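I went up to see Getsemaní Barajas in March because I'd heard she kept the longest-running two-arm cell in the building, and I wanted to know how. She handed me a coffee, pulled over a stool and said, "You want the secret? It's cables. You'll be bored in five minutes."

I wasn't! Barajas looks after the cell they call Olvera, two small arms on one front rail, and she has a notebook for it that goes back 937 sessions. Most entries are a single line. "Left wrist cable, again," she read out to me, and flipped a page. "Left wrist cable. Right base screws. Oh, here's a good one, it just says NO in capitals."

So what does a normal morning look like? She starts with the power off and her hands on the arms. "I move every joint by hand, slowly, all the way through. If something drags, I can feel it way before the software complains." Then she checks the screws on the mounting plates, and after that the cables, following each one from the base to the gripper with a finger. She does a full retighten every 70 hours of running time. The manual says 200, and she has opinions about the manual.

I asked about the loops of cable at the left elbow, which looked a little messy to me (sorry). She laughed. "Everybody wants to zip-tie those down. Vernon did it once, very neat, beautiful work. Then the arm reached all the way out and pulled a connector half off its board." Vernon Paquette was sitting right behind us, and he didn't look up from his screen.

The setup takes her longer than the checking. With both arms working toward the middle, the home positions have to agree, and she zeroes the left one first, always, then brings the right one in to meet it. "I used to do them together. I lost a gripper finger that way."
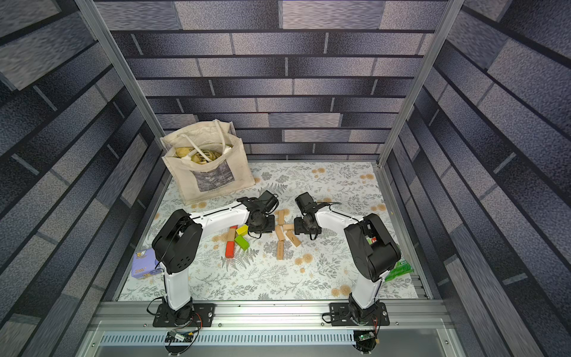

She likes blocks for the first run after a repair — plain shapes, flat sides, easy to tell when a grip is off. If the fingers close a hair late on one side, the block twists, and she goes back to the wrist before she touches any settings. "People go straight for the numbers," she said. "I go for the screwdriver."

And the boards under the rail? She leaves those alone unless a light is wrong. She did swap one last winter and spent a whole afternoon hunting for a fault that was a loose red wire. It's in the notebook, underlined twice.

Before I left I asked what she'd change if somebody gave her the money. New elbow housings, I figured, or better motors. She thought it over for a while. "Longer cables," she said, and went to power the thing up.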